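I'm looking for people to test a software update (and yes, there's a bit of money in it)

Hello! I run the desktop survey at Sedholm, a small outfit in Branham, and I need up to 184 people with an ordinary home PC to try the next release of Messina before it goes out in July. Messina is our backup program – it copies your files overnight and mostly keeps out of your way.

We've had 1,231 replies to our last survey, nearly all from people on new machines, so I'm dead keen to hear from anyone with an older one.

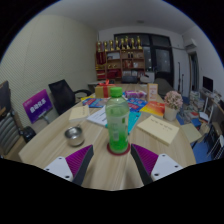 What you'd be doing

You install the test version, use your computer as normal for 17 days and fill in a short form every evening (five minutes, less if nothing went wrong). If something crashes, send me the log and a line or two on what you were up to. Please don't use your only copy of anything precious!

You'll need Windows 10 or 11, a spare USB drive and a broadband connection. Laptops are fine, work machines aren't – your IT people would never forgive me.

Everyone who finishes gets a shopping voucher and a year of Messina. There's also an optional chat at our Bultley office, tea provided.

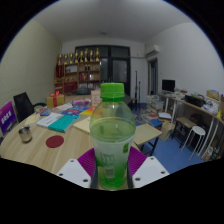 I can't take Macs this time, sorry. To apply, fill in the form on our website by 2nd October and put your PC's make and rough age in the notes box.

Comments

pennyfarthing: Does a ten-year-old desktop count as older? Still on its first hard drive.

oldgit_dave: Done two of these before. The evening form is quick enough.

marrowfat: Will there be a Linux one?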